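Grulline Shared Workshop, Home Arm Build
Notes for session 4: wrist mount and first pickups
Monday, October 13, 2025

Hi all! These are my notes from the session, cleaned up a bit (only a bit). If you missed it, start with Abdelghani Naciri's wiring sheet and then come back.

We left off with the wrist bracket. Mine is the second version, printed at Trirberg overnight, and it's a lot stiffer than the first one. Please check your screws before you power anything up. The ones nearest the gripper love to work loose, and then your camera angle drifts and you spend an hour blaming the software. I did exactly that in March.

Now, laundry. I picked it for this unit because cloth is a pain! A block has edges you can aim for. A T-shirt folds up a different way every time you drop it, so a grasp point you saved earlier is no use at all.

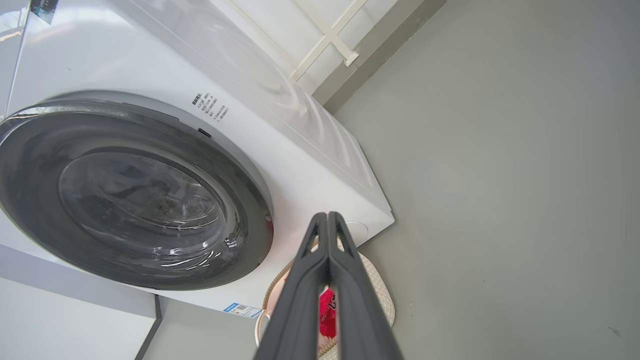 So what do we do about it? Go for the highest fold you can find, come down slowly, and close on more fabric than you think you need. If the fingers come up empty, back off and look again from a new angle before retrying. Don't just hammer the same spot.

My log for this unit has 1239 tries in it, and the slow approach is the one I'd start with. Keep the arm speed at up to 36 percent while you're testing. Yes, it's boring. Keep a hand near the stop button too.

For next time:
Tighten and re-check the wrist bracket.
Run the gripper open and close with nothing in it, then with a sock.
Write down every miss and what the cloth was doing.

Spare finger pads are in the Rerkby drawer, bottom left. Put the lid back on the box, please!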